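4.2 Simulated utensil task

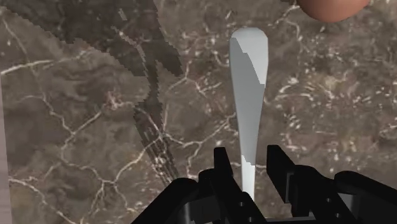
Figure 3. View from the simulated gripper in the utensil task, with the white utensil between the two fingers on the marble countertop.

The second task given to the student teams was to pick up a long, thin utensil from a countertop and place it in a marked area. All teams worked in the same simulator, Fevinon, and used the same arm model and two-finger gripper. The only things they could change were the demonstrations they recorded and the settings used to train the policy. The module ran from February until the end of term, and each team had access to one shared training machine through a booking page kept by Zakhar Bondarchuk.

Teams recorded demonstrations with a hand controller. After filtering out recordings in which the utensil was not lifted, 1,074 demonstrations remained across the whole class. A further 301 were rejected at the filtering stage. Most of the rejected recordings came from the first sessions, when students were still getting used to the controller, and we did not count them against the teams.

The utensil was harder for the students than the block used in the first task. It lies flat on the worktop and its shaft is narrow, so a small error in the sideways position of the gripper makes one finger land on top of it. Figure 3 shows the utensil closely in line with the opening between the fingers. Several teams noted in their logbooks that they could judge this alignment well from the gripper view but found it difficult to judge height. Team Ivis dealt with this by lowering the arm in short steps and pausing between them. Their policy learned the pauses too, and ran slowly as a result.

Lighting and surface texture were also varied between episodes. The marble texture has pale veins, some of them thin and bright, and two teams suspected that their policy was confusing these with the edge of the utensil. Team Tsang tested the idea by retraining on a plain grey worktop with everything else unchanged. The policy improved on the plain surface but did worse than before when the marble was put back. They took this as a sign that the texture mattered, though one run of each kind is not enough to settle it. Shadows were raised as a possible cause as well. In our simulator they are drawn with coarse, stepped edges — visible on the left of Figure 3 — and we did not test their effect separately.

Each team was allowed 5 training runs. Team Retora used 2 of these on the same data with different random seeds, and was the only team to do so. The gap between their two results was larger than the gap between most of the teams, which we discussed with the whole class before the final ranking was shown. In later years we plan to require at least one repeated run, and to mark the written account of it separately from the score.

Section 4.3 describes how the final policies were compared.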